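**Stillent 2 is out today, and it's still free for everyone**

MENLEY, February - The Stillent project is delighted to announce version 2 of its open source note-taking and outlining program for Linux, Windows and macOS. It has a new search engine, a proper plugin system and a file format that any text editor can open, and we can't wait for people to try it!

Stillent began as a small outliner that Pushpa Prajapati wrote to keep track of her own reading. Other people found it, sent patches, asked for tables (so many people asked for tables) and the program grew. Version 2 is the first release where most of the code came from contributors outside the original team.

"I opened the release branch this morning and there were names in the log I'd never met, fixing things I didn't know were broken," said Prajapati, lead maintainer. "I'm thrilled. Also, yes, we have tables now."

**What's new**

- Notes are saved as plain Markdown files in ordinary folders. The old database format can be imported from the File menu.
- Search covers every notebook at once and shows results while you type. Our test collection of 3,000 notes opens and searches smoothly on an old laptop.
- Tables, with sorting and keyboard navigation.
- Plugins can be written in Python or Lua and switched on one notebook at a time.
- Right-to-left text works in both the editor and the outline pane.
- The spell checker now remembers which language each note is in.

The search work was led by Girish Tiwari, who replaced the old indexer with one that updates only the notes that have changed. People with large notebooks will notice it most. Testers also asked for the old search box shortcut to stay where it was, so it has.
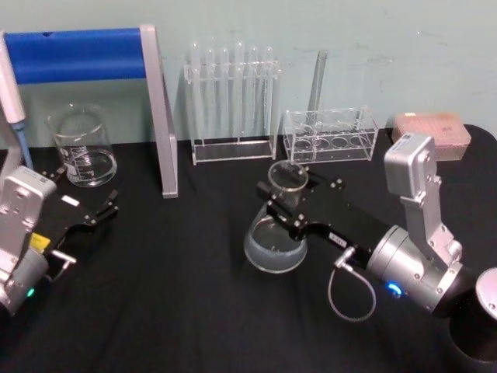

Plugins were the other big job. In version 1 an add-on could reach into any part of the program, and a small update would often break it. Version 2 gives plugin authors a documented interface that will stay the same for the whole 2.x series. Bepari, the citation manager add-on, has already been ported, and its author, Florencio Aranda, is pleased with how it went.

"I deleted 2,000 lines of workarounds," said Aranda. "It was a lovely afternoon."

Translations have had a great year too. Tanko Okonkwo coordinated the language teams and rewrote the guide for new translators, and the menus and built-in help are now 100 percent translated in every language we ship.

**Upgrading**

Version 1 notebooks are copied during import and the originals are left alone. Please read the upgrade notes first if you use encrypted notebooks - the passphrase has to be entered again after the import. Sync through Tivia, the project's self-hosted server, needs the matching Tivia update, released alongside this version.

Stillent 2 is available from the project's download page under the GPL, with source code and build instructions. Linux users can also wait for their distribution's package. Bug reports are very welcome, and so are first-time contributors: the issue tracker has a "good first patch" label, and someone on the team will answer your questions.

**Press contact:** Edmund Jabłońska, Stillent project, Menley. Screenshots and logo files are in the press folder on the project site.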